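Open day at Enwood - can the thing clear a table yet?

Quick writeup before I forget it all. Got there at 9:40, doors at ten, already a queue down the side of the building and one coffee cart. Flat white, five bucks, fine. Parking is hopeless, take the bus.

Enwood is the old carpet warehouse, now split up between three outfits that share a loading dock and, judging by the kitchen, one kettle. Gadon does the arms and the grippers. Toft does shelf scanning for supermarkets. Lirnel is two people and a lot of laundry. I went for Gadon mostly, because Mum has been asking me for a year whether she can get something to do the dishes that isn't me.

Toft first, as their line was shortest. A trolley-height unit on wheels that rolls down a mock aisle and tells you what's missing. They'd set up one aisle with 253 different products on it, all facing the front, very neat, neater than any shop I've ever worked in. Found the gaps I made (I took out a jar of beetroot and a box of muesli bars). Missed the one where I put a tin of chick peas in front of the tomatoes. The fella running it said that's a known one, they're on it. It doesn't restock. It writes a list, and then a person restocks. Asked when it would restock and got a long answer about weight and liability, no date.

So for the shop floor: useful, I reckon, if you've got a night crew who hate walking the aisles. I did that job for 2 years and would have taken the list gladly. Wouldn't have taken the pay cut that I suspect comes with it.

Lirnel next. Towels. They do towels well, tea towels very well, T-shirts so-so. Fitted sheet was on the board as "coming". A tea towel took long enough that I checked my phone, but the fold was square, squarer than mine. Two little kids next to me cheered every one. Socks it can pair by colour if they're laid flat first and if you lay them flat first you've basically paired them yourself, haven't you.

Sausage sizzle out the back, onions were good, ran out of bread by noon.

Then Gadon, which was the one with the crowd. Rania Salem runs the household side there and gave the talk, standing on a milk crate so the back rows could see. She was pretty straight with us. Her pitch is clearing up after a meal: cup, plate, bowl, bottle, whatever's on the table, onto a tray, tray to the sink. Not washing. Washing is "another building, another budget". She said the picking up is mostly there for rigid stuff, and what kills them is order. What goes on the tray first, what can sit on what, where does the tall thing go so it doesnt tip when you lift.

Her numbers, which I wrote on my hand: 427 clearing runs logged in June. She didn't say how many went well and when somebody asked she said "enough to keep going, not enough to sell". Which I respected. Also said a flat plate is worse than a cup, you can pinch a cup, but a plate lying on a table has hardly anything to grab, so the gripper has to get at the rim. Hadn't thought of that. I just slide them to the edge of the table. She said yes, so do they, sometimes.

Questions from the floor, what I caught of them:

Does it know if a cup is full? Working on it. For now they ask people to empty things first.

Does it do cutlery? Spoons on a good day. 

Pets? They'd rather you shut the dog out.

How much? Laughter, no figure.

Stairs? It hasn't got legs, so no.

Vernon Bélanger took our group round after the talk, he's on the hardware end. Hurried tour, he had another group straight after and kept looking at the door. Good on grippers though. Went on a fair bit about finger pads and how they wear, and how a shiny metal can and a dull plate want different things out of the same pair of fingers. Asked him what he does with his own dishes. Dishwasher, loads it himself, his wife reloads it after.

I asked him the Mum question straight out. Would he put one in his mother's kitchen? He thought about it properly. Said not this one, not on her own with it. Maybe with him in the room. Maybe in a canteen first, where every tray and plate is the same and the tables are all one height, and someone's on shift to sort out the mess. That seems to be where they're all heading, canteens and hospital kitchens before houses. Houses are too differnt from each other.

So, verdict. Shop floor, partly yes, the looking part. Laundry, yes if you own only towels. Table clearing, closer than I expected, and still slower than a bored teenager. I'm telling Mum to hang on to me a while longer.

Bits and pieces if you're going next time:
- closed shoes, they do check
- the Toft aisle is best early, before people start hiding things
- toilets are upstairs past the second office, no sign
- kids under 8 have to stay behind the yellow rope at Gadon, mine would've hated it
- bring cash for the sausages

Stickers at the exit, I took 2. Bus home was late.

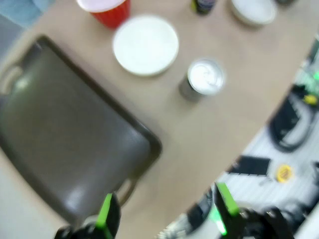 Clearing the table at Gadon: tray, plate, cup and can, from the gripper's side.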